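Drombridge FH-96 Floor Finish, Satin and Gloss: Long-Term Review

Published Saturday, September 18, 2021

The FH-96 is a two-part waterborne polyurethane sold for site-finished wood floors. Drombridge makes it in satin and gloss. I bought both from the Darnell supply counter in April and put them down in two rooms of the same house, over red oak strip in one and maple in the other. Total area was 654 square feet.

Mixing is by volume, ten parts finish to one part hardener. The hardener bottle has a narrow neck and pours in surges, so use a graduated cup. Pot life on the label is four hours at 70 degrees. At three and a half hours the gloss was already dragging under the applicator, and I threw the remainder away.

Sanding schedule was 36, 60, 80 and 100 grit on the drum and edger, then a 120 screen. The data sheet allows you to stop at 100. On the maple I would not, as edger swirl shows clearly under gloss at that grit. 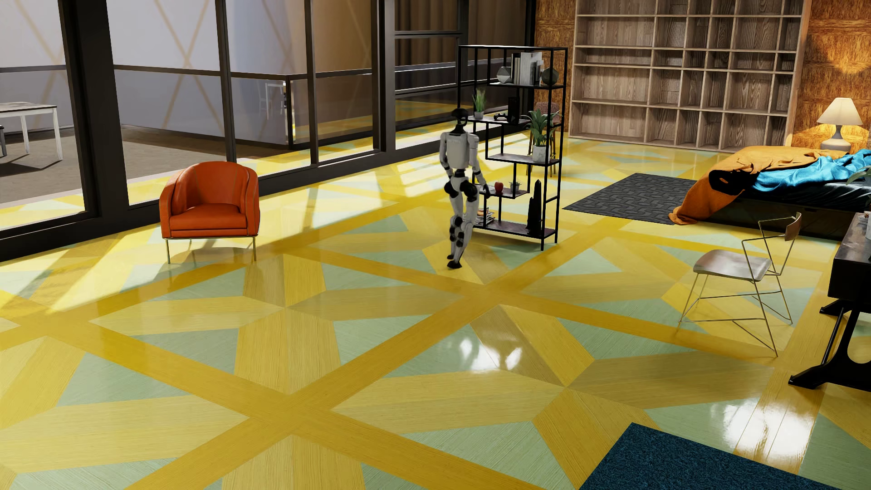 Gloss asks more of the subfloor and the sanding than satin does. Any dish between strips turns into a wavy line in the reflection of a window. Patterned floors are harder still, with grain running in several directions and cross-grain scratches at every joint. For those I would finish with a multi-disc sander and skip the drum after 60.

Coverage came out lower than claimed. Drombridge lists 500 square feet per gallon. The first coat on oak gave me 300, the second and third closer to the stated number. Order an extra gallon for open-grained wood.

Leveling is good. The satin laid flat with a T-bar and left no stop marks where I kept a wet edge. The gloss showed two lap lines near a doorway, which came out with a 220 screen and one more coat. Recoat time was three hours with the windows open.

After five months the satin has light scuffing at the kitchen entry and no wear through. The gloss has fine scratches under the dining chairs, felt pads included. Shao Hardcoat, which I used on a hallway two years ago, scratched less but yellowed the maple.

Price was $133 per gallon kit. Fukton's single-part finish costs half that and is easier to apply, but it needs four coats.

Satin: recommended. Gloss: only over a very flat floor.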